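I papered the inside of our hall closet in February, on a whim, and then the pantry, and then the back of a bookcase (I may have a problem). Small spaces are a great place to go wild with a loud pattern, but they're fussier than a big flat wall. You've got corners right away, no room for a ladder, and your elbow hits something every time you reach up. So these are my notes for papering a little three-sided nook with paste-the-wall paper.

## Pick the pattern first

Small all-over prints are so much kinder than stripes! A stripe shows you every spot where your walls lean, and your walls do lean. Animal spots, little leaves, speckles, anything a bit wobbly will hide a seam that's slightly off. Look on the label for the pattern repeat too. A long repeat means more waste on each strip, and that adds up fast when every strip is short.

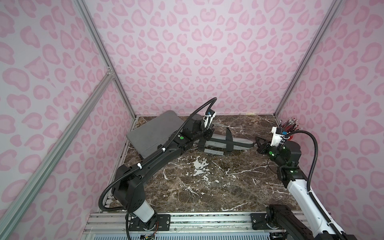

*Pale pink leopard spots on the left, back and right walls*

## Measure, then measure the corners again

Write down the width of the back wall at the top, the middle and the bottom. Mine was different in all three places. Use the biggest number. Do the same with the height, then add 2 inches at the top and 2 at the bottom for trimming.

Cut all your strips before you open the paste, and pencil a number and an arrow pointing up on the back of each one. I skipped the arrows in the pantry. There is one upside-down strip in there behind the rice and I know exactly where it is.

## Live with a sample
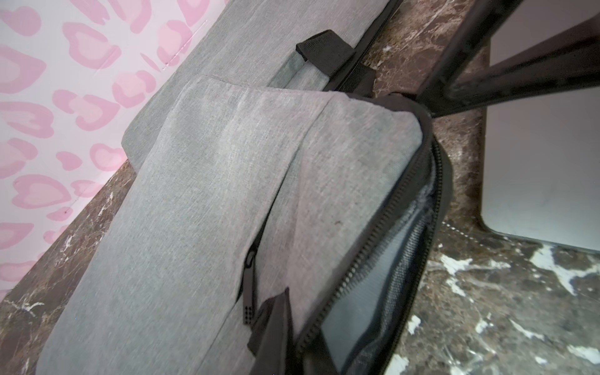

Order a sample before you buy the roll, and tape it up for a couple of days so you see it in morning light and under the bulb. Colors shift like crazy depending on what they sit beside, so I hold the sample up against whatever will live in the space, usually coats and bags. A heather-gray backpack is a handy thing to try on a busy surface. On dark brown marble it reads soft and pale, and the black carry handle is the part that stands out. Put that same gray next to a pink print and you may like it more, or a whole lot less. My friend Hongmei Long went through five samples for her entry nook and ended up back at the first, and she's still happy with it.

## Prep the walls

Fill the dings, sand them flat, wipe off the dust, and brush on a coat of primer made for wallpaper. Let it dry overnight. I used the Skurnik primer for the closet and Polik for the bookcase and couldn't tell them apart.

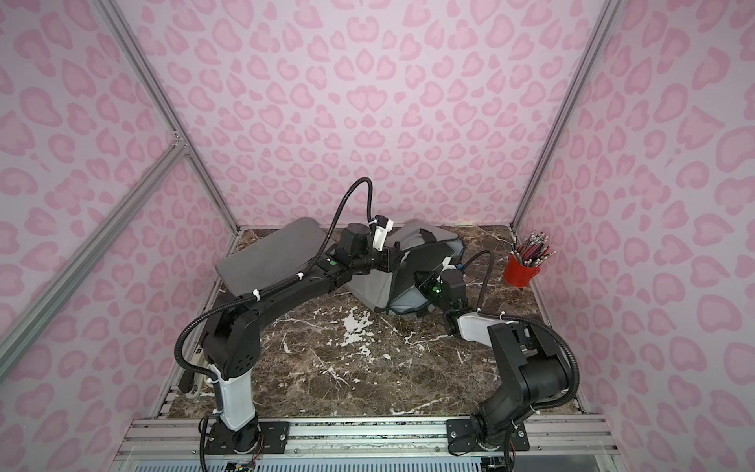
**Words by Mayuree Srisuk** | November 20, 2024

## Hang the back wall

Start in the middle of the back wall and draw a straight line top to bottom with a level. Roll paste onto the wall a little wider than your strip, set the edge of the paper on the line, and smooth from the center out. Then work toward each corner.

Wrap the last strip around the corner by half an inch or so and stop there. Please don't try to wrap a full-width strip onto the side wall, it'll pucker and you'll say things. Cut a fresh strip for the side, draw a new straight line, and lap it over that half inch. The pattern will be off by a hair in the corner. It's fine!
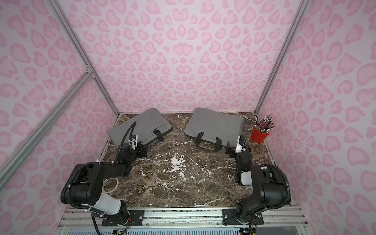 *Rosette print on the back and both sides, spots in mixed sizes*

## Trim and tidy

Press the paper into the edge with a wide putty knife and run a sharp blade along it. Change blades way more often than you think you need to, because a dull one drags wet paper and tears it. Wipe any paste off the front with a damp sponge while it's still wet.

Leave the door open while everything dries, and wait a full day before putting shelves or hooks back in. Save the leftover paper, too. Mine lines two drawers and the lid of a shoebox.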